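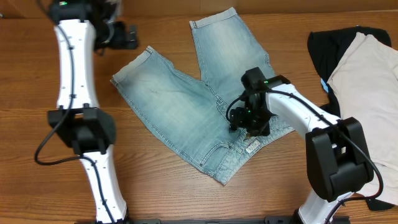
Hemming cutoffs: cuff or raw edge?

pornham_pete
Weekend sewing question. I've got jeans with blown knees and want shorts out of them before summer. Cut and let them fray, or cut long and fold a cuff? My last raw pair shed string all over the office until somebody asked if I was molting.

SkyeMorrison
Cuff. Cut them 2 inches longer than you think, fold twice, tack at the side seams. Raw edges are for people who enjoy trimming their own legs like a hedge.

hegde48
Disagree. Run one line of stitching half an inch above the cut and it frays down to the thread and stops. I've had mine through 100 washes and they still look bad in exactly the way I intended.

SkyeMorrison
100 washes, he says, of denim. Once a season is plenty.

hegde48
Remind me not to sit next to you in July.

D. Toft
You're both skipping the part where he ruins them. Wash and dry the jeans BEFORE cutting. Then put them on, mark one leg sitting down — sitting, not standing — and copy it to the other. I cut standing up once and ended up with something I could only wear in the garage.

pornham_pete
What needle for the cuff? Mine sounds unhappy going over the side seam.

D. Toft
Size 100 jeans needle, and turn the wheel by hand over the lump. Or whack the seam flat with a hammer first.

pornham_pete
Hammer it is. Cut one leg tonight. The other leg is under review.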